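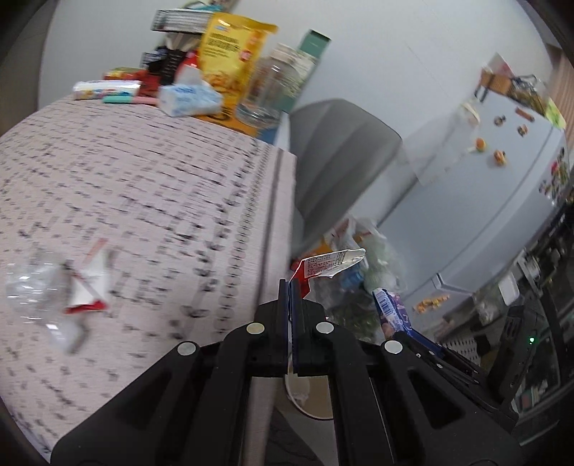 Wrappers on the pink cloth, with the snacks and the jar at the far end.

Shahla Zarei has a rule for her dining table: it gets cleared before anyone sits down to dinner. She has lived in the same apartment in Jakville for 4 years, and the table is where everything lands.

"I come in, I put the bag down, I open something to eat," she says. "Then there's a wrapper, and then there's another wrapper. By June last year I couldn't see the cloth."

The apartment is small, 593 square feet, and there is no separate place to work or open packages. Zarei writes letters at the table, eats there and sorts her mail there. She tried a second table for a while and gave it away.

Her method is simple. Trash goes first, starting with the small pieces. "If you start with the big things, you stop when the big things are done," she says. "The little scraps stay for a week." Candy wrappers and torn corners of plastic go straight into a bag. After that she decides what to keep.

Tissues always stay within reach. So do pens, though she admits they belong in a cup. Snacks are pushed back to the wall.

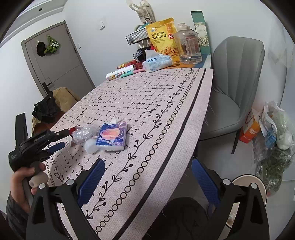 The table from end to end, with tissues in the middle and fried potato sticks at the back.

Bubble wrap is harder. Zarei used to save all of it, and at one point had a closet shelf with 46 pieces. "I was mailing maybe one package a year," she says. Now she keeps a piece only if she knows what it will be used for.

The tablecloth stays on all year. She likes the black pattern on the pink and the border down the side, and she isn't bothered by the threads coming loose near the edge. "I trim them when I remember. I'm not going to buy a new one over some threads."

Asked how long the clearing takes, she says it depends on the day. Most evenings it is done before the rice is. She doesn't wipe the cloth every time, but she does shake it out over the balcony, and the next morning the mail goes back on it.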